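Storing and Rotating Liquid Samples in a Small Workshop
Last revised 24/12/2024

Scope
These steps cover liquid samples kept for comparison against later batches: oils, stains, thinners and similar. They do not cover anything under pressure.

1. Number each sample before filling. Use one running series for the whole workshop. The Cumwood register had reached 3,553 at the last revision, and numbers are never reused.

2. Fill to the shoulder of the bottle. Wipe the thread with lint-free cloth, fit the cap and tighten by hand. A wrench will split most phenolic caps.

3. Write the number on the label in pencil or solvent-proof ink. Ordinary marker lifts off at the first drip.

4. Enter the number, product, batch and filling date in the register. Keep the register away from the samples.

5. Store in the dark at an even temperature. Amber glass slows light damage but does not stop it. The Temell store is held below 73 °F all year.

6. Inspect every 4 weeks. Look for sediment, skinning and a falling level. If the level has dropped, replace the cap and note the loss - do not top up.

7. Discard expired samples each March. Last time this removed 129 bottles. Solvent-based waste goes in the metal drum, never down the sink.

Moving samples
Use a rigid case with a separate compartment for each bottle. Check the latches before lifting.

Corrections to Zodwa Radebe, Cumwood stores. 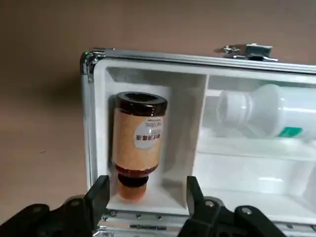
Amber glass bottle in a lined aluminium case, lid open.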